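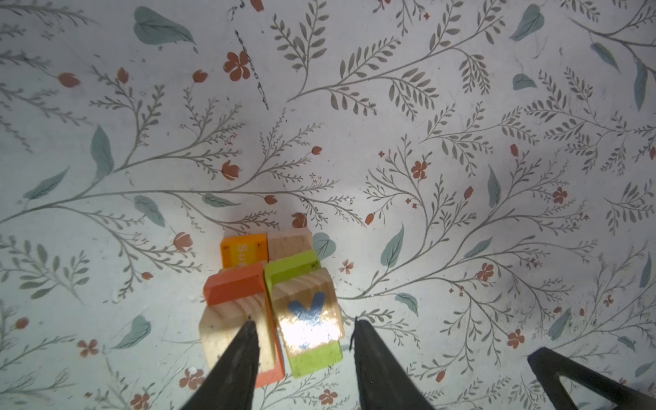
The Blocks That Stayed Out
Words by Ruxandra Pîrvu
Jan 18, 2025

When Beatriz Bragança moved into her narrow house in Clinwood, the first thing she unpacked (before the kettle, even, which she says was a mistake) was a biscuit tin of wooden blocks that had belonged to her brothers. They have been on the dining table more or less ever since, and after an afternoon there with a pot of tea I quite understand why.

It helps that the table is such a pleasure to look at. All those thin stems and ferny leaves, with the little rust-red flowers dotted through them, make a lovely garden for a heap of blocks to land in. The orange and the lime green sing out against it, and the plain wood one, with its pinkish grain, is the one I kept wanting to pick up.

"I like the bare sides best," Beatriz told me, clearing a space for the cake. "Paint everything and you might as well have plastic."

Her neighbour Tolera Wako comes over with his daughter Sosina, who is 5 and builds nothing but bridges. They fall down a good deal! She leans two blocks together, lets go, and starts again, while the grown-ups carry on talking over her head.

I asked whether there was any trick to looking after old painted wood. A damp cloth, Beatriz said, never a soaking, and then leave them spread out on a towel overnight. The tin itself has lost its lid, so at supper time everything goes into a mixing bowl and up on to the dresser, next to the good plates, until Sosina asks for it again.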